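Household Textile Waste in Nundholm
Student project report, Department of Environmental Studies
Juraj Štěpánek
Submitted 2018-01-31

1. Background

The town of Nundholm collects glass, paper and metal at the curb but not textiles. Worn clothing and cloth go either to the Hivden charity shop or into the general trash. The project set out to find what share of small textile items ends up in each place, and what residents would need in order to sort more of them.

2. Method

A paper survey was left at 164 addresses in the Lenihan district and 141 were returned. Each household kept a diary for 7 days and wrote down every textile item it got rid of, with the reason. Items were put into groups: clothing, bedding, towels and cleaning cloths, and small items such as socks.
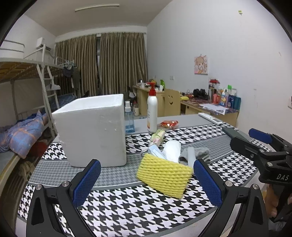 Diaries that listed only "clothes" with no further detail were kept in the totals but left out of the group comparison. Shoes were not included. Two households asked whether curtains counted, and these were entered under bedding.

3. Results

Small items and cleaning cloths went into the trash far more often than clothing did. The most common reason given was that the shop would not want them. Several people wrote that they did not know single socks could be recycled at all. Coats and children's clothes were nearly always given away or passed on within the family.

Older residents tended to use worn towels as rags first, so these items left the home later and in worse condition. The diary did not ask how long an item had been in use, and it should have.
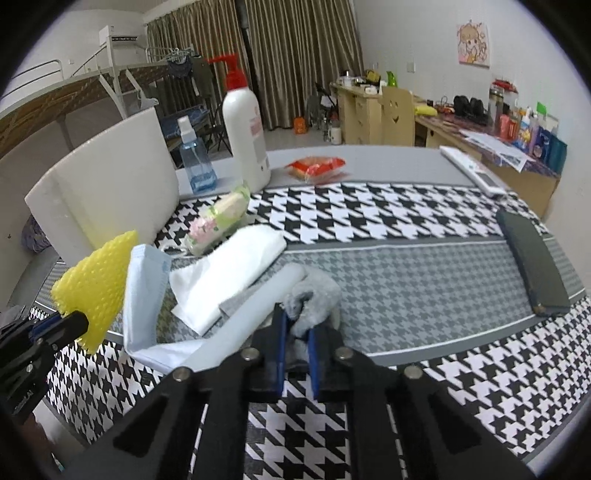
Figure 2. Small household items, including a gray cloth and a folded white napkin.

4. Collection options

Cakico, a sorting company, quoted a yearly price of 3047 for one street container, emptied monthly. The price does not cover cleaning the site. A shared container next to the Hivden shop would be easier to reach on foot from most of the Lenihan addresses.

5. Limits and further work

One week is a short period and winter is a quiet time for clearing closets. The diary will be repeated in April with the same households.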